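Trorka opens card-handling demonstration set to outside labs

Sep 18, 2023 — Trorka has released the first part of Groltwood, a collection of two-armed robot demonstrations recorded by remote control. The release holds 400 recordings of one job: moving cards between a wallet and a clear stepped rack.

Each recording is made by an operator who drives both arms from a separate set of handles. Nothing in the motion is scripted. The arms follow the operator's hands, and the joint positions are stored along with video from a fixed camera and from the wrists.
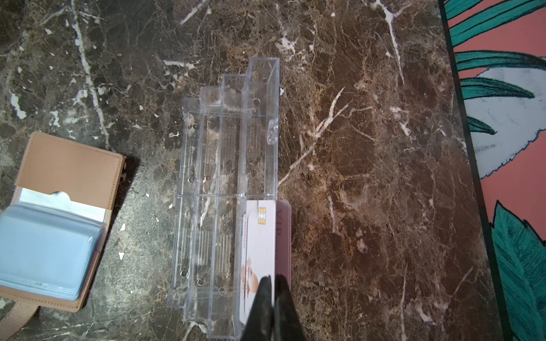
Yusri Liem said cards were a harder starting point than blocks or cups. They're thin, they slide against each other, and an operator who can't feel the grip has to learn to judge it by eye. New operators practised for 14 hours before any of their work was kept.

Trorka chose remote control after trials in January, when the arms were guided directly by hand. Hand guiding was quicker to learn, but the person's own arms kept blocking the cameras, and moving two grippers at once was awkward for one person.
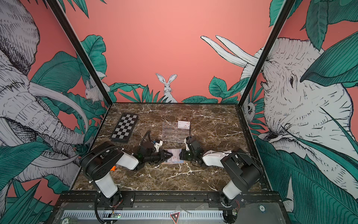
According to Prasetyo Tuhumury, slow recordings were the ones most often thrown out in the early weeks. Operators would stop in mid-air to think, and a model trained on those pauses learned to pause too. They're now asked to plan the whole move first, then carry it out at a steady pace.

Failed attempts are included and labelled as such. So are recoveries, where an operator loses a card and picks it up again — labs that tested an early copy had asked for more of these.
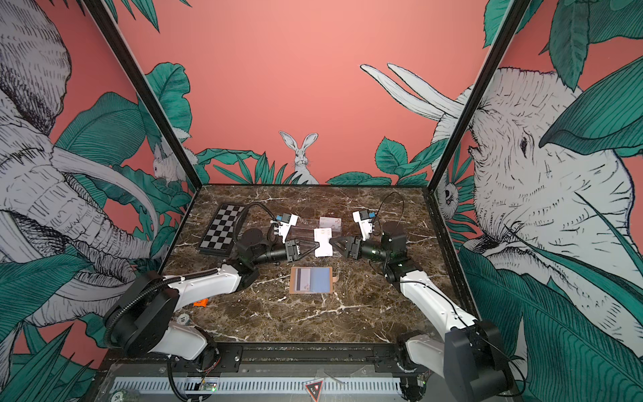

The files are organized by operator and by task stage, with a short written note for each recording. A playback tool, Hullel, is included and runs on an ordinary desktop computer. It shows all camera views side by side with a trace of the gripper opening.

Labs can apply for access through the Trorka website. Applications are answered within 7 working days, and there is no charge for university groups. A second part, covering 4 further tasks, is in preparation.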